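Updated 11/10/22

The woman who runs the kitchen fitting side of Grorkadent has been measuring other people's rooms for 29 years. We met at the firm's workshop in Neltcombe, where she had an hour between jobs. I wanted to ask her about stone, and why so many people in older houses regret what they choose.

"They pick it from a sample the size of a biscuit," she said. "Then a whole slab turns up and it's a different thing. The streaks run right across it."

She asks customers to visit the yard at Sorkham and look at the full piece before paying. Most don't. It is a 30 mile round trip and the parking is poor.
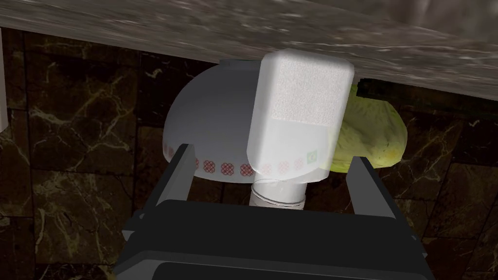
*Grey stone with dark, gold-veined marble tiles and a white bowl.*

Dark walls are a common request at the moment. She has nothing against them, but she wants to know which way the window faces. In a north-facing room she will suggest one dark wall and leave it there.

"I did one in May where they wanted it on every wall. We put lamps in first and lived with boards taped up for a week. They went down to one wall after that."

Does she ever talk people out of stone altogether? "Sometimes. If the floor is old and it slopes, I'd sooner sort the floor. You can spend all your money on the top and the doors still won't shut."
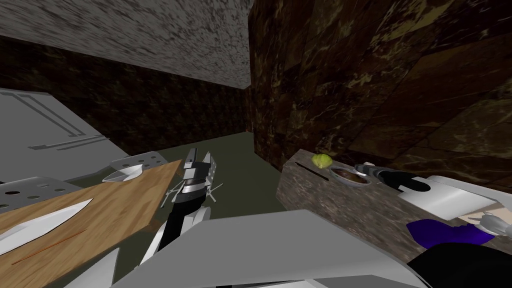
*A kitchen corner with a patterned brown wall, veined marble and an olive-green floor.*

Her training was in joinery, at a small firm in Entili that has since closed. There were 4 of them in one shed, and she was the only one who liked drawing plans. She still draws by hand first. The computer version comes later, once the customer has stopped moving the sink.
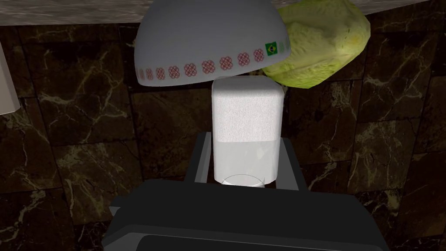

On cost she is blunt. A survey is £258 and she won't do it for less – she has tried, and people then treat the drawing as a rough idea. She would like customers to spend longer on the boring questions, such as where the bin goes and who does the cooking.

"I ask what they had for tea last night and where they stood to make it," she said. "You get a better plan out of that than from a pile of magazines."

Her next job was a pantry on the other side of Neltcombe, and she had the tape measure in her coat already.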